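Prüfprotokoll Greifer-Handset Vondley, Leihstellung zur Bewertung
Prüferin: Zerrin Şimşekoğlu. Gegenzeichnung: Thongchai Inthanon
Datum: 19/08/2025

1. Ablage der Handgreifer
Geräte standsicher auf dem Tuch, Backen nicht zum Bediener gerichtet: i. O.
Bemerkung: Seriennummern 656 und 1236 mit Lieferschein verglichen.

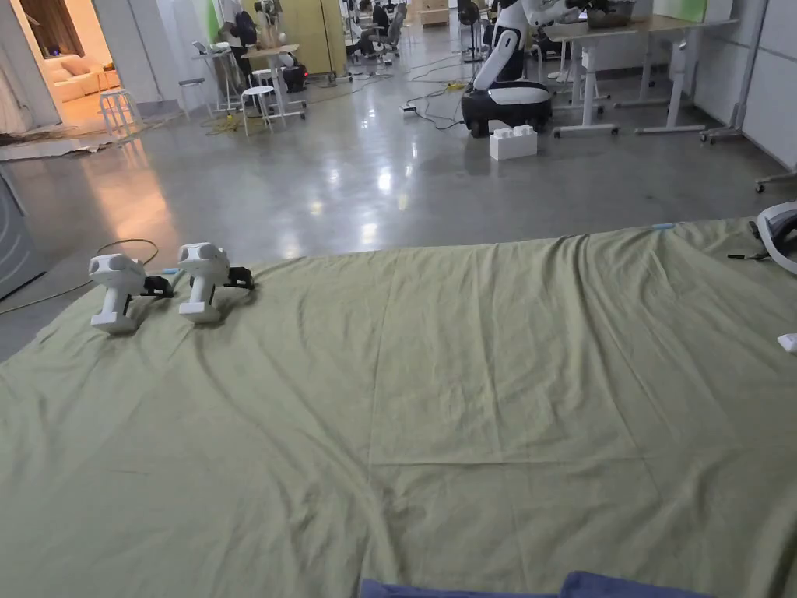 Abb. 1: Handgreifer auf der Tuchfläche, Backen nach rechts

2. Greifprobe Textil
Backen schließen ohne Quetschstelle am Griff: i. O.
Stoff ohne Fadenzieher: offen, Wiederholung mit feinerem Gewebe.
Bemerkung: Laut Anleitung 400 Zyklen bis zum Backenwechsel. Ein Zähler am Gerät fehlt, Anfrage an Vondley gestellt.

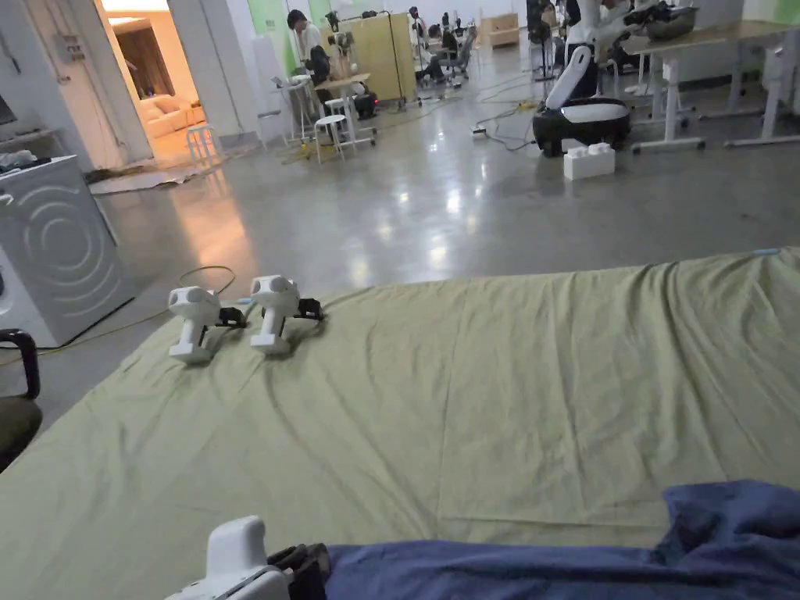
Abb. 2: Backen am dunkelblauen Stoff

3. Verkehrsweg und Leitungen
Leitungen auf dem Boden gesichert: n. i. O.
Bemerkung: Lose Leitungen zur Steckdosenleiste abdecken oder an die Wand verlegen. Mangel Stufe 2, zuständig Sunee Thammasiri. 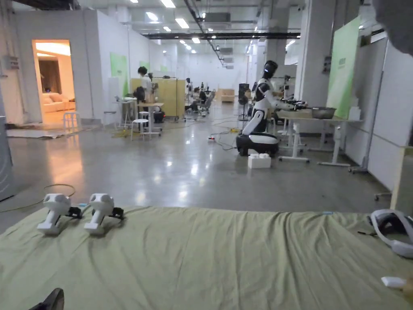

4. Headset und Zubehör
Gesichtspolster gereinigt, Riemen unbeschädigt: i. O.
Ablage am Tuchrand: zulässig, Transportkoffer wird nachgeliefert.
Markierungen am Tuch haften: i. O., vor jeder Schicht kontrollieren.
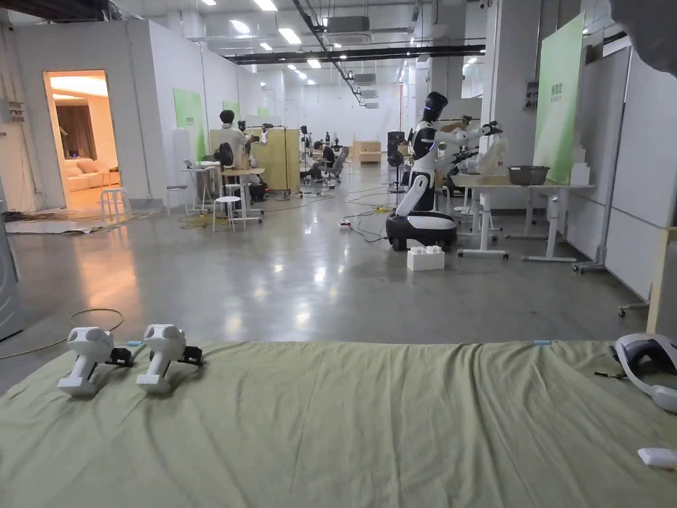 5. Freigabe
Einsatz unter Aufsicht freigegeben. Dauerbetrieb erst nach Erledigung von Punkt 3 und Antwort zu Punkt 2.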